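My Month With a Robot Arm for Rent

July 9, 2021

I have a repair shop in Meredith, in the back half of a building that used to sell pool supplies, and most of what comes through my door is old desktop computers. Schools drop them off by the pallet. Offices do too, usually right after they've moved. I love those machines, I really do, but there is only so much joy in pulling your four hundredth stick of memory, and my right wrist has been telling me so since last October.

So when I saw that Fladis was renting out a robot arm by the month, with table, software and a phone number you can call when you're stuck, I signed up before I'd finished my coffee. (My accountant found out later. We're fine now.)

The service is called Galarano, and the pitch is simple. You pay a monthly fee, they ship you the arm and a starter kit, and you teach it jobs by moving it through them with your own hands. There's no code to write unless you want to. If you hate it, you send it back after 30 days and you're out the shipping. I've bought blenders with worse terms.

Setup took me an afternoon and a chunk of the evening. The arm bolts to the far edge of the table, and the bolts are the easy part. Routing the cables took longer, and I did it twice, the first time having left so little slack that the arm couldn't turn all the way around. The manual covers this on a page I had skipped! The training videos live on Vimeo behind a password, and they're good, though the one on safety zones runs long and the sound is so low I ended up watching it with headphones on.

Then comes the teaching. You grab the arm, press a button, walk it to where you want it, press again. My first job was the dullest one I could think of: go to a tray, pick up a screw, carry it to a cup, let go. I had that running in 10 minutes and stood there grinning like I'd invented the wheel. I played it for my sister over the phone. She was polite.

Real computers are a different story. A tray stays where you put it, and every tower is its own little mess inside. Two cases from the same maker, same year, will have the wires stuffed in two different ways, and the arm needs a clear path down to whatever it's after. What I ended up doing was splitting the work. I take off the side panel, move the wires aside and decide what gets saved. The arm gets the repeat moves, the ones that sit in the same spot from case to case if you line the case up right.

Lining it up right is the whole game, by the way. The ribs on the table look like they'd help, and they sort of do, but I had the best luck once I picked one corner and shoved every case against the same stop. I wish the kit came with more stops. You get 2, and I'd gladly have paid for a bagful.

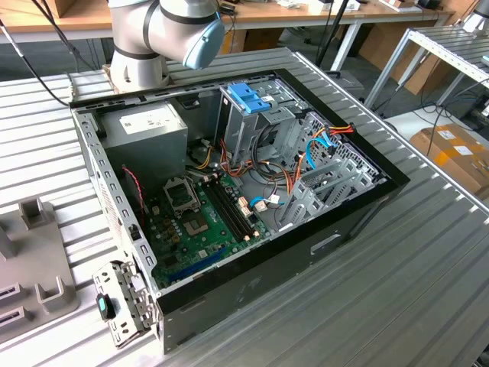 An open tower on the ribbed table, its memory slots and processor socket empty, with the arm at the far side.

I had the most trouble with cables. Anything thin and floppy drives the software a bit nuts, and when it isn't sure, it stops and beeps and waits for you to come over. I'd take a stop over a ripped connector any day, but on a bad afternoon I was walking back and forth so much that I could've done the job myself and had time for lunch. The support folks told me an update is on the way. They also picked up the phone on the second ring, every time, and one of them stayed on with me for over an hour while I worked out why my drop-off point kept creeping to the left. (A loose bolt. Mine, of course.)

A few smaller gripes. The beep is awful and you can't change it. The tablet app logs you out if you look at it funny. And you'll want more floor space than the brochure suggests, with room to walk behind the table, or you'll be climbing over boxes like I was.

Would I keep it? I've signed on for another 3 months. If your work is the same part in the same place all day long, I think you'll be thrilled from the first week. If it's more like mine, plan on a slow start and a fair amount of fiddling, and order the extra grip pads up front, as they ship separately and mine took ages to get here.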